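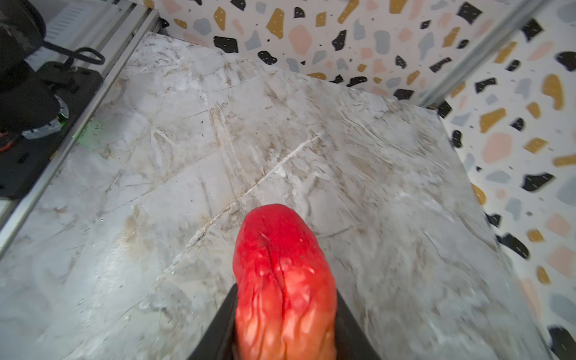
Red at the tip, peach-orange lower down.

About Gillow

Gillow is a school for working reporters. We teach media law, source protection and court reporting to people who already have a job in news, or who are trying to get one. Our students come from local radio, weekly papers, news sites and one-person newsletters. Most of them have never had a lawyer to call before a story goes out.

The school is independent. We don't belong to a university or a publisher, and we don't run a news outlet of our own. Our income comes from course fees and from newsrooms that pay to send their staff.

What we teach

The main course is called Omach. It runs for 8 weeks, two evenings a week, and covers libel, contempt of court, access to public records, and what to do when police ask for your notes or your phone. Students write one full story during the course and take it through a legal read with an instructor. The fee is $900 and can be paid in two parts.

Kurtuluş is the shorter course, for journalists who have moved to a new country and need to learn how the courts and press rules work there. It is taught in plain English with extra time for questions. A student can take Kurtuluş first and then join Omach without applying again.

We also answer questions from former students. If you finished a course with us, you can write to the help desk before you publish. We will tell you what we think the risk is and whether you need a lawyer. We do not act for anyone in court.
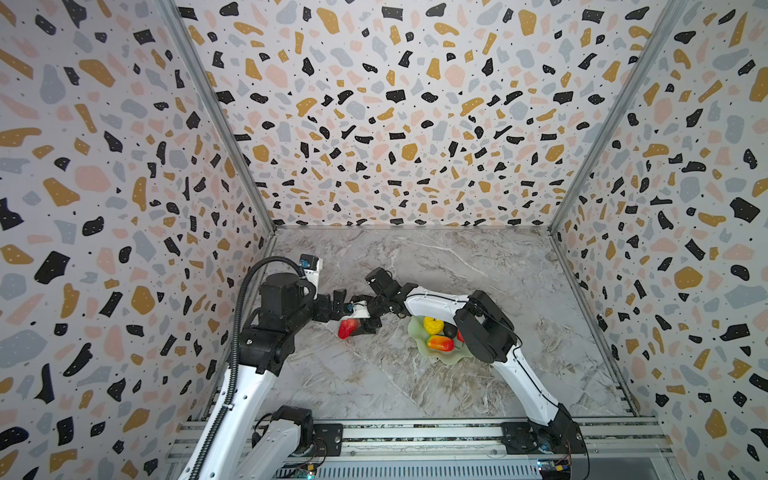 Two robot arms, with a red artificial strawberry in the left gripper.

How we are set up

Gillow has 7 full-time staff. Instructors are former reporters, editors and media lawyers, and each teaches the subject they worked in. Outside speakers are paid. Class notes belong to the student, and we don't record sessions in which people talk about sources or unpublished work.

Coursework is kept on a closed system called Voltport. Students get a login on the first evening and keep it for a year after they finish. Drafts are removed when the login ends, so please save your own copy.

Complaints about teaching go to the director in writing. You will get an answer in writing too.
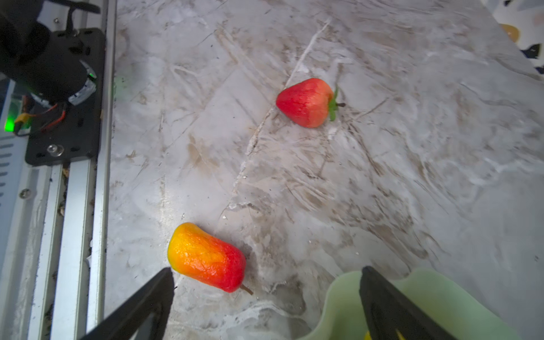 By Rogério Camargo, Director
Dec 31, 2024

A note from the director

As of today, 1277 people have finished a course at Gillow. A good number of them came back this year with questions about public records, mostly requests that had been refused or simply not answered. We have added two evenings on appeals to the Omach course because of this, and dropped the session on press cards, which students told us they did not need.

The next Omach course starts in January. Applications are read in the order they arrive. We ask for two pieces of published or broadcast work, or one longer piece if you are new to the job, and a short letter saying what you cover and where. References are not required.

If your newsroom is paying, have your editor write to the office before you apply so we can send the bill to the right place.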